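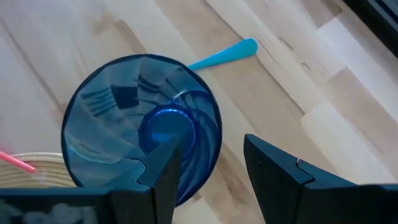 Section 8. Setting Up Custody Alerts for Your Household

Welcome back, and thank you for sticking with us this far. If you have finished Section 7, you already have a Jurier account, you have confirmed your e-mail address, and you can look up a court date for Sirnerdale County without any help. This section covers the alert service, which sends you a phone call, a text or an e-mail when a person's custody status changes. Many of our users tell us it is the part they signed up for in the first place, so we have tried to go slowly.

Alerts are free. You do not have to be the victim in a case to ask for one, and the person you are following is not told that you have signed up.

CAUTION: Do not depend on Jurier alone for your safety. Alerts are sent by a computer that reads the jail's booking records, and those records are typed in by people who may be very busy, especially on the night of an escape or a large intake. If you believe you are in danger, call 911 first and look at your alerts later.

Before you begin

Have these things close by:

The full name of the person you want to follow, spelled the way the court spells it.
The booking number or the case number, if you have it. The booking number is on the top line of the bond sheet.
A phone that can take calls at any hour. An office line that goes to a switchboard will not work, because the system needs somebody to key in a PIN.

8.1 Finding the right record

1. Sign in and choose Custody from the menu on the left. On a phone, the menu is tucked behind the three short lines at the top.

2. Choose the facility. You will see Sirnerdale Regional Jail and the Jardine Juvenile Center. If you are not sure, leave the box set to All.

3. Type the last name and press Search. You can type just the first few letters if you are unsure of the spelling – the list will be longer, but the right person should be in it.

4. Open the record and check the date of birth against your own papers. Please do take a moment over this step. Common last names turn up again and again, fathers and sons often share a first name, and it is an upsetting thing to get a midnight call about a stranger.

5. Press Follow This Record.

Note: Records from the Jardine Juvenile Center do not come up in an ordinary search. You will need an access code from the victim services office at the courthouse, Room 145. Bring a photo ID and any letter you have had from the court. The code works for one record only.

8.2 Choosing how you hear from us

1. On the Contact page, enter your first phone number or e-mail address and choose Call, Text or E-mail beside it.

2. Add a second contact if you would like one. We do encourage it. A sister, a neighbor or a grown child will do nicely, as long as you have asked them and they know what the call is going to be about.

3. Choose a four-digit PIN and write it down somewhere you can reach from the bed. When a call comes, you key in the PIN to show that a person has heard the message. Until the PIN is entered, the system goes on calling back every half hour for up to 8 hours.

4. Choose your events. Release, Transfer and Escape are already ticked for you. Court Date and Change of Charge are not, and you may add them if you want to follow the case itself.
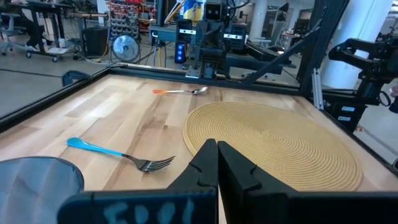 Tabletop with a strip-wood surface.

CAUTION: Escape alerts go out at all hours and cannot be held until morning, even if you have set Quiet Hours. If a ringing phone at night would put you at risk from someone in your home, choose E-mail only and speak with victim services about a safer plan.

8.3 Sending yourself a test

1. Press Send Test at the bottom of the Contact page.

2. Wait for the call, text or e-mail. It begins with the words "This is a test from Jurier," so it should not give anybody a fright.

3. For a call, enter your PIN when you are asked. You will hear the message one more time and then a short tone.

4. Go back to the Contact page. A green check beside your number means all is well.

If there is no green check, look first at whether your phone is blocking unknown callers. Saving our calling number in your address book usually clears this up, and you will find the number under Help. If you have a landline with an answering machine, turn the machine's pickup to the longest setting. The system cannot tell a recorded greeting from a real voice, and will start talking over it.

Please run the test again whenever you change your number or your phone company, and for each second contact as well.

8.4 If an alert arrives

1. Listen to or read the whole message. The facility and the kind of event come first, and the time of the event comes last.

2. Enter your PIN, if it was a call.

3. Sign in and open the record if you need more detail. The charges page may lag behind the alert by several hours. When new charges are filed, as often happens after an escape or a failure to return from furlough, they appear only once a magistrate has signed the complaint.

4. Call the facility if the record and the message do not agree. Believe the facility over the screen.

Note: A message with code 337 means the person has been moved to another county and our system can no longer follow the record. You will need to sign up again with the new county. Most transfers out of Sirnerdale go to Ommont, and the Ommont clerk will help you over the phone.

8.5 Stopping an alert

1. Open Custody and choose My Records.

2. Press Stop beside the record, and then press Stop again when you are asked if you are sure.

Alerts end right away. Your account stays open, and you may follow the same record again later on with the same PIN.

Section last revised 1/12/21. Go on to Section 9, Requesting Copies of a Criminal Complaint.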